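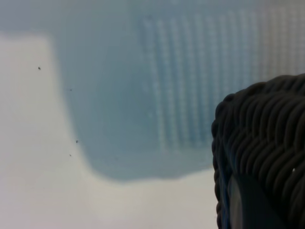 Ficha técnica redactada por Ozan Aksoy – Revisión: Ottavio Villa – 29 de octubre de 2021

Cesta trenzada Faraslow
Fabricante: Hestico
Categoría: menaje de mesa / almacenaje abierto
Uso previsto: fruta entera, pan envuelto, pequeños artículos de despensa

Descripción general

La cesta Faraslow es un recipiente abierto, sin tapa, destinado a encimera, mesa o balda. Pertenece a la gama oscura de Hestico y comparte acabado con las bandejas de la serie Lundgren, con las que puede combinarse en una misma superficie. El trenzado es cerrado en el fondo y en las paredes. El borde se remata con un cordón trenzado de mayor grosor, que rigidiza el perímetro y sirve de zona de agarre.

El producto se entrega montado. No requiere herramientas ni fijaciones. El modelo se suministra en un solo color y las diferencias de tono entre hebras son propias del acabado; no se admiten como defecto en la recepción de mercancía.

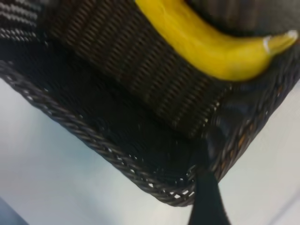
Cesta de trenzado oscuro con un plátano en el interior. Borde con remate de cordón.

Trenzado y acabado

Las hebras combinan negro y marrón muy oscuro. Algunas presentan un brillo ligero que se aprecia con luz lateral. Junto a la esquina, el tejido se abre bajo el cordón en una hilera de huecos pequeños. En esa zona puede acumularse polvo o miga fina, por lo que conviene incluirla en la limpieza periódica.

El cordón perimetral muestra un dibujo repetido en gris oscuro y negro. No debe cortarse ni recogerse ninguna hebra suelta tirando de ella. Si una punta sobresale, se introduce de nuevo en el trenzado con un utensilio romo, siguiendo el sentido de la hebra vecina.

Carga y colocación de la fruta

Carga máxima uniformemente repartida: 6 kg.
Carga máxima suspendida del borde: 2 kg.
Separación mínima respecto a placas, hornos y radiadores: 30 cm.

Los valores corresponden a la cesta apoyada en horizontal sobre una superficie lisa y estable. Para el traslado con contenido se sujeta con las dos manos, por lados opuestos del cordón. El levantamiento por una sola esquina deforma el remate y queda fuera del uso previsto.

Las piezas pesadas se colocan en el fondo. Los plátanos se dejan en la parte superior, sin peso encima y separados de manzanas y peras cuando se quiera retrasar su maduración. La fruta lavada debe secarse por completo antes de introducirla. No se recomienda guardar fruta cortada ni alimentos sin envolver que desprendan grasa o jugo.

Para uso con pan o bollería se aconseja un paño de algodón entre el alimento y el trenzado. El paño no está incluido. La referencia Drirero, de la misma casa, se ajusta al fondo sin sobresalir del borde y puede pedirse por separado.

Superficie de apoyo

La base no lleva tacos. En superficies pulidas o lacadas puede colocarse un salvamanteles fino para evitar roces, sobre todo si la cesta se desplaza con frecuencia. En manteles claros conviene comprobar antes, en un punto poco visible y con la base seca, que no quede marca.

No apta para exterior. La exposición prolongada al sol directo altera el tono de las hebras oscuras de forma desigual – el lado expuesto se aclara antes que el resto – y no tiene corrección posterior.

Limpieza

Limpieza ordinaria: cepillo de cerda blanda, en seco, siguiendo el trenzado. Puede emplearse también un aspirador con boquilla de cepillo a baja potencia.

Manchas de fruta: paño bien escurrido con agua tibia y jabón neutro. Retirar el jabón con un segundo paño húmedo y secar boca abajo, al aire, lejos de fuentes de calor.

No sumergir. No lavar en lavavajillas. No aplicar lejía, amoniaco, alcohol ni ceras para muebles.

Almacenaje

Las cestas vacías pueden apilarse con una hoja de papel entre piezas. No se colocarán otros objetos sobre la pila. Se guardan en lugar seco y ventilado, fuera de bolsas de plástico cerradas.

Garantía y reclamaciones

La garantía comercial es de 2 años y cubre la rotura de hebras y la apertura del cordón en uso doméstico. Quedan excluidos los daños por humedad, calor, sobrecarga o reparación ajena al servicio de Hestico. Para tramitar una incidencia se facilitará el justificante de compra y una fotografía del punto afectado, además de otra de la cesta completa por la cara inferior.

Productos relacionados: bandeja Lundgren, paño de fondo Drirero.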